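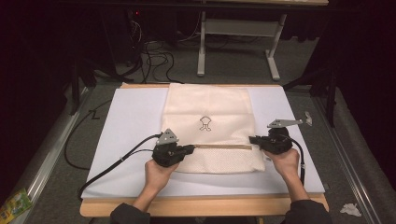 Thu 26 November

Handheld grippers, zipper bag task. Comparing the Rultex fingertips with the Kuron ones on the same pair of bodies. Perla ran the first block, I ran the second, Xolani logged.

Bag is the cream one with the mesh lower panel. We kept it flat on the foam-core board the whole time. On the bare table last week it slid toward whoever was pulling and the numbers weren't worth much.

Rultex tips first. Left jaw on the zipper pull, right jaw on the far end of the zipper to hold tension. The grip on the pull is fine once you have it, but getting there takes two or three tries if the pull is lying flat. The tip is too thick to get under it. Perla started coming in from the side and closing slowly, which worked better than coming down from above. Went with that for the rest of the block so both sets would be treated the same.

Kuron tips are thinner and pick up the pull first time more often than not. They also twist. With the right hand holding tension you can feel the jaw rotate a little before the slider moves, and on 5 runs it let go partway. Re-tightened the screws after the third one and it made no difference that I could tell.

Totals: 37 runs per set. Median closing force at the pull read 695 on the Rultex and 528 on the Kuron, raw counts, not converted. Darren has the calibration sheet and I haven't asked him for it yet. Don't compare these with the October numbers, the amplifier gain was different.

Cables are still a nuisance. The left one wants to go across the board and off the left side, and if it catches there you feel it in the wrist. The right one follows the forearm and is less trouble. Xolani suggested a strap at the elbow — will try it on both sides.

Tracking dropped out twice, both times in Perla's block when she turned her left hand over. Andri thinks it's the exposure setting. I left it alone so as not to change two things in one day.

To do:
Ask Darren for the calibration sheet
Kuron tips with the rubber pads from the Itby order, same bag
Repeat with the pull starting at the right end
Elbow straps
Ottilie needs the logs in the shared folder before she can run the slip detection, file names with tip set first, then run number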